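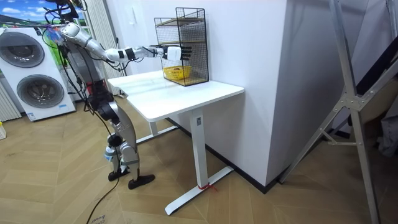

Mimia releases Podeo 2, and it now tells you what it was thinking

Saturday, September 3, 2022

Mimia, the software firm that has spent several years teaching humanoid robots to do the household jobs its own staff put off until Sunday evening, today releases the second version of Podeo, its planning and control package for two-legged machines with hands.

Podeo sits between the cameras and the motors. It takes in what the robot sees, decides which object matters, picks a way of getting hold of it and passes the whole lot down to the joints as movement. The first version did this well enough on a good day. On a bad day it stood still, and the log file said "plan failed" 299 times in a row, a level of detail that customers described to us in terms we have chosen not to print.

Version 2 keeps a written account of each decision. If the planner turns down a grasp, it records which grasp, which joint or surface was in the way, and what it tried next. The account is in plain English, can be searched, and can be switched off by anyone who preferred the mystery.

"The old log was written by engineers for engineers, and even the engineers had stopped reading it," said Morena Vitale, head of planning at Mimia. "We rewrote 228 error messages. One of them simply said 'no'. I know who wrote it and we have had a chat."

Most of the development work has been done on small, dull tasks at an ordinary desk: fruit, a basket, and a shelf for the basket to go on. Fruit suits the job. A banana has a bend in it, so a hand that comes down square to the table may find the thumb on the wrong side of things.

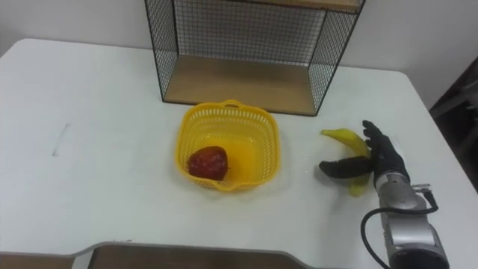

Podeo 2 deals with curved objects by fitting a line along the middle of the shape and choosing a wrist angle that crosses it. Thumb and fingers are then planned together; in version 1 they were planned one after the other, and the thumb went last and had to make do.

Shelves get their own treatment. Wire mesh has long been a nuisance for depth cameras, which tend to see through it, or see half of it, or report a sort of fog. The new perception module, Torvik, treats a mesh panel as solid from the moment it finds an edge, and keeps treating it as solid until told otherwise. This makes it a touch cautious near fences, birdcages and some office chairs. Owners of birdcages can adjust the setting.

Also new in this release:

Reach and balance are worked out in one step, so a robot leaning towards a desk knows how far it can stretch before its feet have a say in the matter.

A replay tool, Trendari, lets a developer scrub back through any attempt and change one thing to see what the planner would have done. Staff have been asked to stop using it to settle arguments.

The library of hand poses has grown from 196 to 366. Several of the new ones are for handles. One is for holding a lid and was requested so often that it has been put first on the list.

Setup files from version 1 will load in version 2 after a short conversion, apart from those using the old cable model, which never did what its manual claimed and has been removed along with the manual.

"People ask me when it will do the whole kitchen," said Jerome Macapagal, who leads customer support at Mimia. "I tell them it can explain, in full sentences, why it hasn't picked up a banana. Two years ago I had to ring them and guess."

Podeo 2 is available to download now for existing licence holders at no extra charge. New licences are sold per robot and include Torvik and Trendari. A trial version runs in simulation only, with every feature switched on and a virtual desk supplied.

Support for version 1 continues until next June. After that, Mimia will still answer the phone but may sigh.

Notes to editors

Mimia makes planning, perception and control software for humanoid robots. It does not make the robots themselves. Interviews with Morena Vitale and Jerome Macapagal can be arranged through the Mimia press desk. Demonstrations are by appointment, and visitors are asked to wear flat shoes and keep clear of the cables.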